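# Beutelware mit dem Greifarm einsortieren

Stand der Technik: Haushalt nein, Sortierplatz bedingt.

1. Beutel am gerafften Hals fassen.
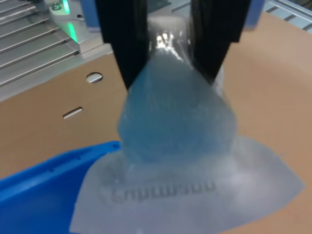
2. Greifkraft auf Stufe 2 begrenzen.

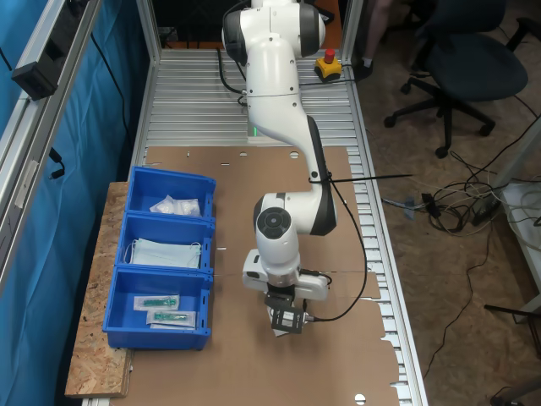 Die Ablage muss fest stehen. Bei uns reichen drei blaue Kästen in einer Reihe, Masken in der mittleren.

3. Greifpunkt je Packungsart einlernen.
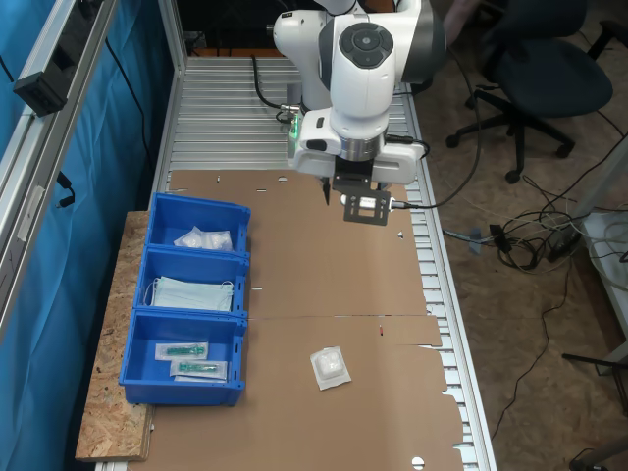

Fehlgriffe protokollieren: In Ostholm waren es 311 bei 1.928 Zyklen.

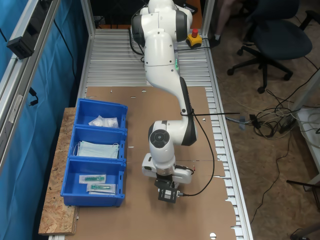
4. Nach Umbau neu kalibrieren.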